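Two books at a time: Sze-wing Fung on lending without a library

Warkstead lost its branch library in September. Doors shut, sign down, returns slot taped over. By the end of the same month Sze-wing Fung was lending out paperbacks from the front room of a closed-down shoe shop on Brellov Street, and she hasn't really stopped since.

I caught her between a delivery and a school pickup. She talks fast. So do I, so the notes are what they are.

"I didn't have a plan," she says. "I had boxes. My aunt's boxes, mostly crime. Then somebody left more boxes outside the door and I thought, okay, so this is a thing now."

There are 296 members as of 19th December. Membership means your name and a phone number in a green notebook. No card, no fee, no fines. Two books at a time, bring them back when you're done.

Why two? "Because one is a commitment. If you take one and you hate it, you go home and you sulk and you don't come back till it's finished, which is never. With two you've got an escape." She laughs. "Ruoxi says it should be three. Ruoxi is wrong."

Ruoxi Bai runs the Tuesday – sorry, the late opening, it moves about – and has her own views, given over the phone later that afternoon. "Three is normal. Every library I ever used was more than three. Sze-wing likes the number two and built a philosophy on it."

They do agree on the shelving, sort of. There isn't any alphabet. Books go by length, short ones by the door, long ones at the back next to the heater. Fung got the idea from watching people in the old branch pick something up, flip to the last page to check the number and put it down again.

"People ask me for something short. All day. Hardly anybody asks for an author. So short is a section. It's our biggest section."

And the long ones?

"They go out in winter. Su-chen Liao has had the same Russian novel since we opened, I think she's using it as furniture."

Liao, reached for comment, says she is on page 80 and enjoying it.

Money is the dull part and Fung gets through it quickly. The landlord charges nothing until the unit is let. Electricity is paid out of a jar and a secondhand sale, which made enough for the heater and a new lock. The Bitus bakery two doors down lets them have its wifi. She'd like a proper sign. She'd like the town to reopen the branch even more, and she gets irritated when people tell her that her shop proves it wasn't needed.

"I get that one a lot. 'See, the community stepped in.' I've got no computers. I've got no large print to speak of, I've got nine audiobooks and five of them are the same audiobook. A kid came in who needed to print a form for college and I had to send him to the gas station. That's not a library. It's a room with books in."

She went to two council meetings in the fall and spoke at one. Got her three minutes. Was thanked.

What does she say to people who want to start one themselves? Start smaller than you think, mostly. Her first mistake was taking every donation. Encyclopedias, travel guides to countries that have since changed their name, a full run of a tax manual. It took her and Tsz-kin Chang most of a month to get rid of it all, and Chang did the driving.

"Say no to hardbacks unless you've got the walls for it. Say no to anything damp. Smell it first, I mean it, put your nose in there." 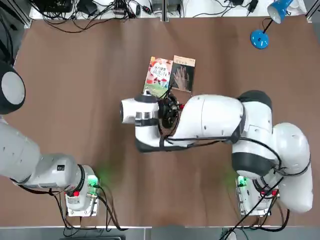

Recommending is the job she likes best, and the one she's strictest about. She won't hand anyone a pile. The reader sits down, she asks what they last finished (finished, she repeats, not started) and then goes off and comes back with her picks. Small paperbacks if she can help it, laid out side by side on a brown tabletop with space around them. Then she walks away. "You have to leave them alone with it. If you stand there they take the one you like. I used to stand there. I'd say oh that one's wonderful, and they'd take it to be polite, and it'd come back in two days with the spine not even bent."

Her hit rate, she figures, is not bad. Fung-ping Chung, who is retired and by his own account had not read a novel since high school, has gone through almost the whole short section and started leaving slips of paper in the books with a single word on them. "Slow." "Good." "Fishing." Fung leaves the slips in. Other people have begun adding theirs underneath, and there's now a ghost story with an argument going on inside the back cover that she says is better than the story.

Next up is a shelf in other languages, if she can find the books. Chinese to begin with, then Spanish. Several members have asked and she's got maybe a boxful, her mother's, that she isn't totally ready to lend.

She checks the time. Pickup. One last question, what is she reading herself?

"Nothing! When? I read the backs. I've read the back of every book in that room."

The shop is open most afternoons and one evening a week. Ring the bell, it sticks, so ring it twice.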